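Home Manuals Sutero Storage Section 5

5. Placing the cabinet in the room

Read this section before you fill the cabinet. A full cabinet is heavy, and it must not be pushed over the floor.

1. Choose a level place. If the floor has tiles, check that no foot stands on a joint.

2. Leave 3 inches between the back of the cabinet and the wall. Measure at the two back corners.

3. Turn the four feet by hand until the cabinet does not rock. Then tighten each lock nut with the 29 mm wrench from the bag.

Note: With a curved wall the distance is not the same everywhere. Measure at the point where the wall comes nearest to the cabinet, and accept a bigger space at the other points. Please do not bend the rear spacers to follow the curve.
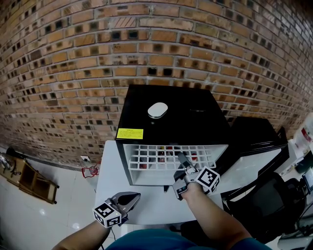 Fig. 5. Black cabinet with open front, near a curved brick wall.

4. Open the front fully and close it again, slowly. It should move without touching the floor or any furniture.

5. Put the heavy things in the bottom first. The maximum load for the whole cabinet is 74 pounds, with the things on the top included.

CAUTION: Do not stand or sit on the cabinet. Do not lift it by the open front.

Note: Rough brick can scratch the paint. If you often move the cabinet for cleaning, fix the Turnar felt strips on the back edges. They are sold separately.

After one week of use, check the lock nuts again. If one has become loose, repeat step 3 with the cabinet empty.

Filed under: Furniture & Storage, Set-up Guides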